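The Great Cup Amnesty
21st October
By Shahzad Jatoi

If you have opened the second-floor cupboard lately, you will know that the cups have been winning. They were stacked four deep on the top shelf, they had spread into the space where the biscuits used to live, and on Monday a tower of them came down on somebody who only wanted a teabag. So we have had a sort-out, and I have been asked to write it up, presumably as a punishment for suggesting it.

The rules were simple. Anything with a handle and a name on it went back to its owner. Anything with a handle and no name went on the windowsill for a week, where most of it still is. The mugs from the old Fostwood open day, which have never survived a dishwasher with their lettering intact, have gone to the Terville site, who said they wanted them and can't now change their minds.

That left the plastic. A surprising amount of it came in with the Orari picnic things in January (yes, a picnic, in January, and we don't discuss it). The cracked ones have been recycled, along with the ones that smelt of squash however often they were washed. Lids without cups and cups without lids were introduced to one another, with almost no success.

What we have kept is the small blue sort. They are see-through, they have flat sides so you can get a grip on them, and they narrow towards the bottom. There is a thin white band just under the rim, which I have decided is the fill line. It may be only decoration, but it has already settled two arguments about fair shares of the orange juice.

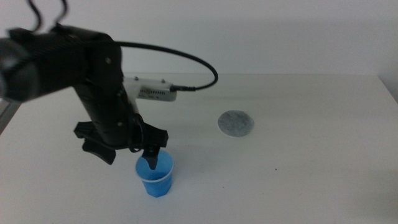

Bukhari Building Social Club

The blue cups now live on the middle shelf, upside down, and we would like them to stay there. Please don't use them for paperclips, plant cuttings or the last inch of somebody's soup. If you take one to your desk, bring it back the same day. If you find one at home, bring that back too, and no questions will be asked, although there may be a look.

The windowsill gets cleared on Friday at four. The brown mug with the chip in it is mine and is not part of the amnesty.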